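Progress report to the Enriquez Fund, December
Community reading rooms, Hultard

Dear Anjana,

Thank you for your patience with this one, and for the kind note you sent along with the second payment. It went up on the wall by the kettle and has been much admired.

We now have 306 registered readers, up a good deal from the summer, and the adult literacy evenings have settled nicely into their Tuesday slot. Each one runs for 90 minutes, though people do like to linger and talk, and Saeed Shokri has been very good-natured about locking up late. Thirteen learners have moved on to the second workbook - a proud moment for all of us.

The large-print shelves took longer than we hoped. Cument sent the wrong batch twice, and Nithin Krishnan spent more of his fall on the phone than anyone should have to.

On the choice of color for the new room, teal won by a comfortable margin.

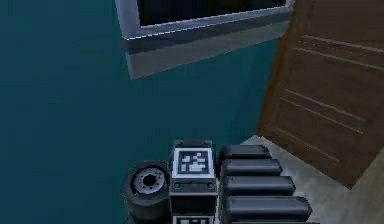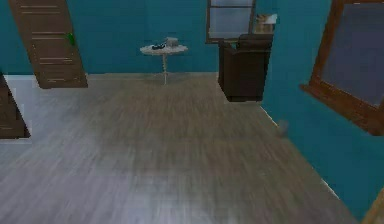
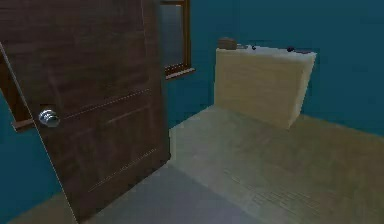 We still have to settle the opening hours for the spring. Senthil Iyer would like us to try Saturday mornings, and I am inclined to agree, provided we can find two more tutors by then. I will send the budget sheet separately once Kevin has checked the postage line.

With warm thanks from all of us,
Kevin Huamán and Senthil Iyer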